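Proyecto Brovau - Informe de equipamiento, apartado 3: Plan de compras

El presupuesto asignado por el departamento es de 2831 euros. Con esa cantidad no se puede comprar un brazo nuevo, así que dividimos el gasto en dos fases. En la primera trabajamos solo en simulación, con la tarea de manipular vasos sobre una mesa. En la segunda, prevista para agosto, se alquila un brazo a Sonitz durante 7 semanas.

La simulación nos sirve para decidir qué pinza pedir. Probamos agarres por el borde y por el cuerpo del vaso, y anotamos en cada caso el espacio que necesitan los dedos.

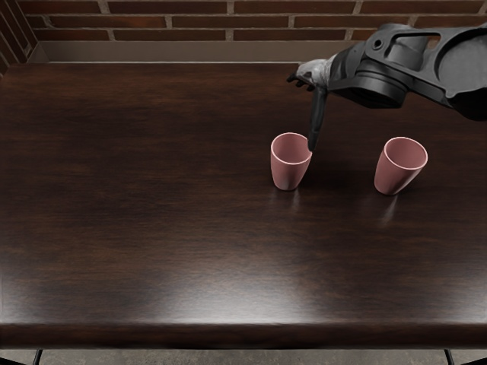 Para la pinza pedimos precio a dos proveedores. Brostmont ofrece un modelo con dedos intercambiables y un plazo de entrega corto. Sultana es más barata, pero cobra aparte el adaptador de muñeca - 200 euros - y no incluye repuestos. Sumando todo, la diferencia es pequeña y elegimos Brostmont.

Quedan fuera de este presupuesto la mesa, que ya está en el laboratorio, y el ordenador de simulación, que es del aula de informática. Los vasos se cargan a material fungible. El seguro de transporte del brazo está pendiente de confirmar con Sonitz. Si no entra en el alquiler, habrá que reducir la segunda fase en 2 semanas.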